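Changing over to loose leaf

I smoked ready-made cigarettes for years, then rolling tobacco, and since April I have mostly smoked a pipe. A few people have asked what I am using and where I buy it, so I am putting it down in one place.

The pipe came from Obed Fiadzo, who has a small shop in Lelcombe with a counter at the front and his bench at the back. He sells new pipes but I bought one he had restored, a plain straight billiard with a black stem. It cost 68 pounds. He had cleaned the bowl back to bare briar and polished the stem, and he told me to fill it only halfway for the first couple of weeks. I did that for four days and then got impatient. It has been fine.

Tobacco was harder. I started on an aromatic called Dogbe Gold because it smelled good in the tin. It smelled good to everyone else in the garden as well, but it burned hot and my tongue was sore by the second evening. Obed said I was puffing too fast, and he was right, but I still didn't get on with it. I gave the rest of the tin to Kwaku Dankwa.

After that I tried Brillmont No. 2, a flake. It comes in flat pressed slices and you have to rub it out between your fingers before you fill the bowl. It is damp when the tin is first opened. I leave a slice on a saucer while I make the tea and wash up, and by the time I sit down it is ready. The taste is like hay with a bit of malt loaf. I have bought it three times now and see no need to change.

The one other tin I have open is Prornberg Dark. It has a lot of smoked leaf in it and smells of bonfires. I like it outdoors after a meal. Afia won't have it near the house, and she has a point, as it gets into cloth far more than the others do. I have given up wearing anything good when I smoke it and keep to old T-shirts, which go straight in the wash.

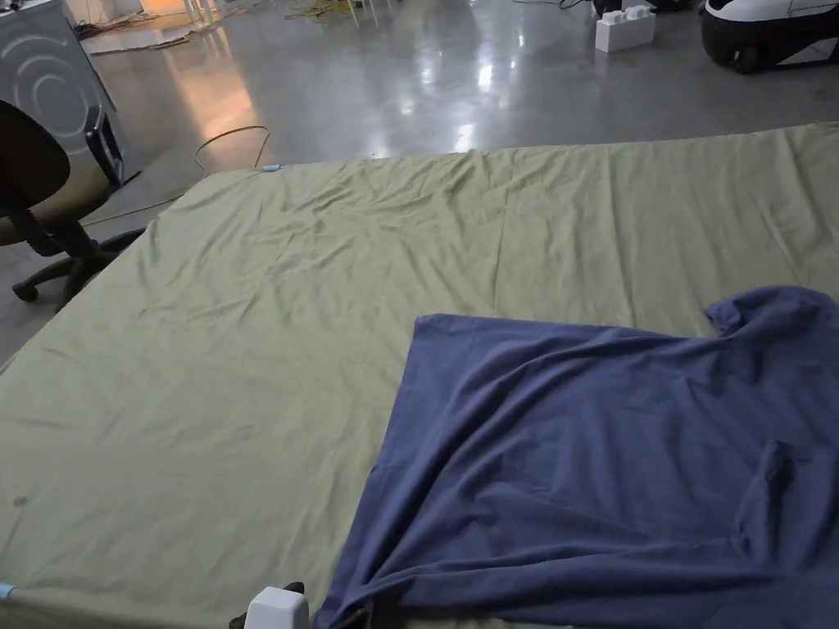
Navy T-shirt, short sleeves.

Storage next. An opened tin dries out in a few weeks in my kitchen. I moved everything into small jam jars with rubber seals and wrote the name and month on the lids. The Prornberg has a jar to itself in the shed. I had one jar of the Brillmont go too dry, and a piece of damp kitchen paper under the lid overnight brought it back. Take the paper out in the morning or you will get mould. Dela Osei lost a whole jar that way.

Lighting took me longest to learn. I use ordinary wooden matches. The first light is only to char the top, then you press it down gently with the tamper and light it again. If it goes out, light it again. I used to pack the bowl tight to stop it going out, and that made it worse. A draw like a drinking straw is what you want.

Cleaning is two pipe cleaners after each smoke, one dry and one with a drop of spirit. Let the pipe cool before you pull the stem out. I was given a second pipe by Akosua Arthur, who found it in her uncle's desk, so now I can rest one while I use the other. It is a bent one with a chip on the rim, and it smokes a little wetter than mine.

I am down to one bowl most evenings. Obed is expecting some Brillmont in the larger tin next month and has put one aside for me. I also want to ask him about the chip.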